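4.2 Recording a dish-loading trial

These steps apply to the Podcombe study of two-handed loading, in which each policy is scored over 14 trials.

1. Open the dishwasher door and pull out the rack.
2. Start the Arthur logger and enter the trial number.
3. Release the hold and let the policy run without prompting. 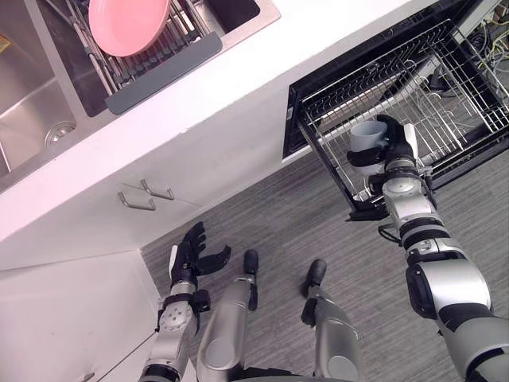

4. Score the grasp and the placement separately. A cup set down outside the rack counts as a failed placement – the grasp score stands.

Caution: Keep clear of both arms until the hold is back on.

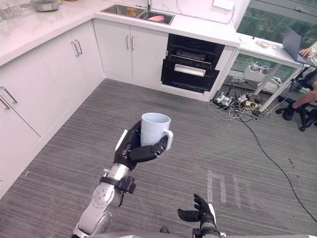
5. Apply the hold, then save the log before resetting the kitchen.

Note: Trials stopped by the operator are kept in the results and marked 'S'. Queries on scoring should be sent to Darren Tunstall.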